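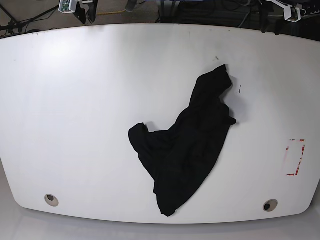 Filed under: Home and Consumer Studies > Textiles > Student Edition

Chapter 7
The Long Life of Everyday Cloth

Most of us could tell a stranger where our favorite shirt came from. We might remember the store, or the aunt who gave it to us, or the concert where we paid too much for it. Ask where the last shirt went, though – the one before the favorite – and the answer gets foggy pretty quickly. It was in a bag for a while. The bag was in the hall, and then in the trunk of the car, and at some point the bag was gone.

This chapter is about that foggy part. In the earlier chapters we followed fiber from the field or the factory through spinning, weaving, knitting, dyeing, and cutting, and we left our garment hanging on a rack with a price tag on it. You might be forgiven for thinking that was the end of the story, and in a good many textbooks it is. But a cotton T-shirt spends only a small part of its life being made. It spends much longer being worn, washed, lent, stained, slept in, handed down, cut up, and finally used to wipe something off the kitchen floor, and every one of those stages has its own habits and its own small economy.

Before you read on, take a minute and think about the clothes you own that you don't wear. Don't feel bad about them. I have a drawer of my own, and I have been meaning to deal with it since before I began writing this book. Pick one thing from that pile and keep it in mind as you read. When we get to the activities at the end of the chapter you will be asked to look it over properly, and it helps to have had it at the back of your mind for a few days.

Words to know in this chapter: hand-me-down, grading, bale, shoddy, wiper, pilling, mending, remnant, fiber content label.

Cloth when cloth was dear

For most of human history, nobody needed a chapter like this one. Cloth took so much work to make that throwing it out would have seemed as odd as throwing out a chair. A family might own one good set of clothes apiece and one set for work, and when the good set wore thin it became the work set. When the work set gave out at the knees and elbows, the sound parts were cut away and made into something for a child. What the child wore out went into quilts, rugs, bandages, lamp wicks, and the stuffing of cushions. People left clothes to one another in their wills. A wool coat was the sort of thing you mentioned by name.

The old mill town of Simell gives us a good picture of how this worked once cloth began to be made by machine. Simell sat on a fast little river, and its mills turned out plain wool blankets, the kind that itch. Household account books from the town show women buying remnants (the short pieces left at the end of a roll) straight from the mill door, usually late in the week when the foremen wanted the floor cleared. They also show the same households selling rags back. A peddler came through with a cart and a scale, and he paid by weight in pins, thread, and tin cups. So the cloth went out through one door of the mill and, some years later, came back in through another, to be torn apart into fiber and spun up again with a little new wool to hold it together. This rebuilt wool was called shoddy. It is the same word we use today for anything poorly made, which seems a bit unfair to the people who wore it through a great many winters without complaint. 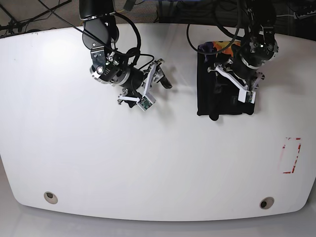
Paper mills wanted rags too, and for a long time they wanted them more than anyone. Before wood pulp came into use, good paper was made from linen and cotton, and a shortage of rags meant a shortage of books and newspapers. Printers would run notices begging their readers to save every scrap. I find it rather cheering to think that an old almanac on a library shelf may once have been somebody's petticoat, and you may like to keep that in mind the next time you visit a rare book room and are told not to touch.

Then cloth got cheap. It did not happen all at once, and it did not happen everywhere at the same time. Machines got faster, cotton was planted over more and more land (often by people who had no choice in the matter, as we discussed in Chapter 3), and later on synthetic fibers arrived that could be made from oil in any weather. Ready-made clothing in standard sizes took over from the sewing room. By the time your grandparents were in school, a new shirt might well cost less than the afternoon it would take to mend the old one, and a great deal of quiet knowledge about patching and turning collars began to slip away.

What happens to a donated shirt

Let's go back to that bag in the trunk of the car. Suppose it gets where it was going, which may be a charity shop, a church hall, or one of those metal bins at the edge of a parking lot. What then?

In most cases the first person to open it is a sorter. Sorting is skilled work, and a good sorter is a pleasure to watch. Her hands know wool from acrylic before her eyes do. She checks the places where a garment fails first – under the arms, inside the collar, along the seat, at the cuffs – and makes her decision in a moment or two. The general name for this is grading. The top grade goes out to the shop floor. The next grades are usually sold to a wholesaler, who presses them into large bundles called bales and sells them on by weight. The lowest grades can't be worn again as they are, and they go to be cut into wiping cloths or shredded into filling.

At the Girkance depot, which we will use as our case study through the rest of this unit, clothes are first parted by type and then graded within the type. Shirts go with shirts and coats with coats. It sounds obvious, but plenty of smaller depots do it the other way around, taking out the damaged things first and worrying about type later on. There are fair arguments for both. Parting by type lets a sorter get her eye in, so that by the middle of the morning she has a very clear idea of what a good shirt looks like. Taking out the damaged things first saves handling pieces twice. If your class is able to visit a depot in your own area, ask which way they do it and whether they have always done it that way. You will often get a longer answer than you bargained for.

A few things make a sorter's job easier, and any of us can do them at home. Wash and fully dry the clothes before you bag them, as one damp towel can spoil everything it touches. Tie shoes together by the laces. Empty the pockets. Leave the fiber content label in, even if it scratches, or snip it out and pin it on. And if something is torn or stained, don't hide it in the middle of the bag out of embarrassment. Put it in a bag of its own and say what it is.
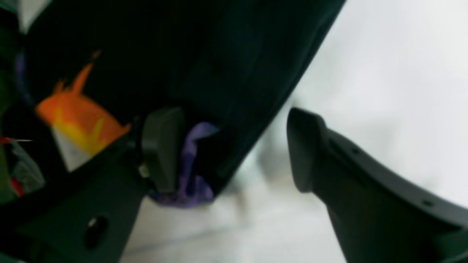 Color matters more than you might expect. In the wearable grades, color is mostly a question of fashion and season, and a sorter will hold back the dark heavy things in spring and bring them out again when the evenings draw in. Down in the fiber grades it becomes a practical matter. Wool that is sorted carefully by shade before it is shredded doesn't need to be dyed again, and dyeing takes water, heat, and money. The old shoddy mills had names for dozens of shades, some of them very pretty. Ongart, a family firm that still respins wool in the old way, keeps a wall of sample tufts by the office door so that a new worker can carry a handful of fiber over and find its match.

Blends are the headache. A pure cotton shirt and a pure polyester shirt can each be dealt with fairly well. Spin the two fibers together in the same yarn, as so many modern fabrics do, and pulling them apart again is slow and costly. Add a little elastic fiber for stretch and it gets harder still. None of this means that blends are bad. They wear well and dry quickly, and they have saved a lot of people a lot of ironing. But a fabric that was designed with only its first owner in mind can be a nuisance to everyone after.

Wear, tear, and what we mean by worn out

You may have noticed that I have been using the words "worn out" as though we all agreed on them. We don't, and it's worth slowing down here. A farmer and a bank teller will retire the same pair of trousers at very different times. Some people give up a sweater at the first sign of pilling, those little balls of fuzz that gather where fabric rubs against itself. Others will happily wear it until the elbows go, and then wear it in the garden.

When Rendar, a laundry cooperative, asked its members why they had last parted with a piece of clothing, the answers fell into a few broad families. Some garments had truly failed, with a hole or a broken zipper or a seam that had let go. Some had stopped fitting. And a fair number were in perfectly good order but had, as one member put it, gone quiet in the closet. The cooperative printed the replies in its newsletter and asked readers to write in with their own.

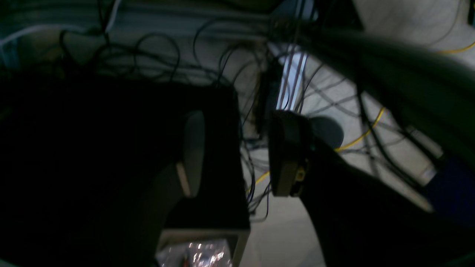
I kept my father's work shirts for years after they stopped fitting anyone in the house, wrote Seung-woo Wang, and I would have told you they were worn out if you had asked me. They weren't. The collars had frayed and that was all. My neighbor showed me how to unpick a collar, flip it over, and sew it back on with the good side showing, and it took me most of an evening to do the first one. The second went much faster. I wear them now with the sleeves rolled.

Turning a collar, as this letter describes, is one of the repairs you will learn in the next section, along with darning a small hole, replacing a button so that it stays put, and patching from behind. You will need a needle, thread in a color close to your fabric, small sharp scissors, and the garment you chose at the beginning of the chapter. Wash it first if you haven't. Then lay it out flat in good light and go over it the way a sorter would, beginning with the collar and working down to the hem, and write down what you find.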